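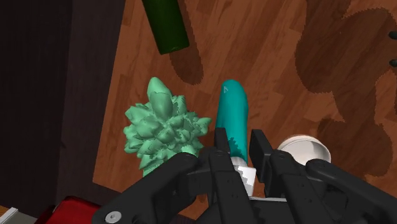 No. 36, page 3

The public library in Nindton will extend its evening hours from February. The reading room will close at 9 p.m., and the reference desk will remain staffed until 8. I have used this branch for many years and welcome the decision.

Readers are asked to note that loans from the Clorach branch must still be returned to Clorach. The loan period remains 24 days, with one renewal permitted.

My own reading this month has been confined to local history, chiefly the bound parish records on the upper floor. Notes on the first volume will appear in the next issue of this blog.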